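Fenen (software)

Fenen é um conjunto de programas para controle, percepção e planejamento de manipulação robótica, pensado sobretudo para tarefas em que duas garras trabalham lado a lado sobre uma mesa comum, em meio a objetos miúdos e de formas muito variadas. O nome designa tanto a biblioteca central, escrita em C++ com interface em Python, quanto o grupo de ferramentas que foi crescendo em volta dela ao longo dos anos, e que muitos usuários acabam conhecendo antes mesmo da própria biblioteca.

História

O projeto nasceu no laboratório Prevdale, onde Sabina Hrubý procurava um modo mais confortável de reproduzir, em simulação, trajetórias gravadas com garras de mão. A primeira versão fazia pouca coisa: lia os registros, alinhava os relógios dos dois lados e desenhava as curvas na tela. Foi Nikau Tamihana quem insistiu para que o alinhamento virasse um módulo separado, e essa separação, que na época pareceu um capricho, continua até hoje na base de tudo o que o Fenen faz. Heather Cartwright juntou-se ao grupo pouco depois e escreveu o planejador, conhecido como Greker, que ganhou vida própria e pode ser instalado sozinho.

A versão 2 foi apresentada em junho, numa oficina interna bastante animada, segundo a lembrança carinhosa de quem esteve lá, e trouxe o formato de registro ainda em uso.

Arquitetura

O Fenen divide-se em três camadas. A mais baixa cuida do tempo: recebe as imagens das câmeras, a abertura dos dedos e a pose de cada garra, e coloca tudo numa única linha do tempo. A camada do meio é a da percepção, que separa os objetos do fundo e estima por onde cada um pode ser segurado. A mais alta é o Greker, que escolhe a ordem das ações e reparte o trabalho entre o lado esquerdo e o direito, com o cuidado de não deixar que uma garra atravesse o caminho da outra.

A comunicação entre as camadas é feita por mensagens curtas, guardadas em disco na ordem em que chegam. Assim, qualquer sessão pode ser reaberta mais tarde e percorrida com toda a calma, passo a passo - coisa que os usuários costumam citar como o maior encanto do programa.

Percepção em caixas abertas

Boa parte do esforço dos últimos tempos foi dedicada às caixas abertas com conteúdo misturado. Um frasco rígido, com rótulo e tampa, tem contorno firme e costuma ser segmentado sem grande sofrimento. Já um elástico de cabelo franzido ou uma peça felpuda muda de silhueta a cada toque, e o módulo precisa refazer a estimativa depois de cada contato.

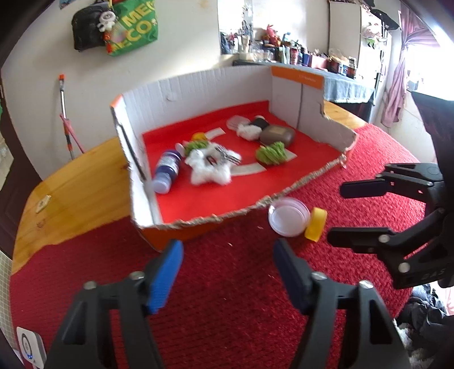
Para esses casos, Keith Pearce propôs o chamado contorno paciente: em vez de decidir tudo numa única imagem, o módulo acumula 14 quadros e só então confirma a borda do objeto. O método custa um pouco de tempo, é verdade, mas reduz bastante as pegadas no vazio. Materiais transparentes continuam sendo a grande dor de cabeça, pois as tampas e os potes claros deixam passar a cor do que está por baixo, e para eles a documentação recomenda reunir mais de um ponto de vista antes de planejar a aproximação.

Ferramentas

O visualizador Hinds acompanha a instalação padrão e mostra, lado a lado, as imagens e as curvas de abertura dos dedos. Há também um verificador de registros, escrito por Keith Sheehan, que aplica 67 testes a cada sessão e aponta quadros perdidos, relógios desencontrados e calibrações vencidas. Sessões com mais de 1000 quadros são divididas automaticamente, embora esse limite possa ser alterado no arquivo de configuração.

Limitações

O Greker supõe que a superfície de apoio seja plana, e tecidos com dobras altas podem levá-lo a descer a garra cedo demais. O planejador tampouco considera o peso dos objetos, de modo que um recipiente cheio e um vazio recebem o mesmo tratamento. A passagem de um objeto de uma garra para a outra é aceita apenas em modo experimental e precisa ser ativada à mão.

Ver também

Planejamento de movimento
Segmentação de imagens
Manipulação bimanual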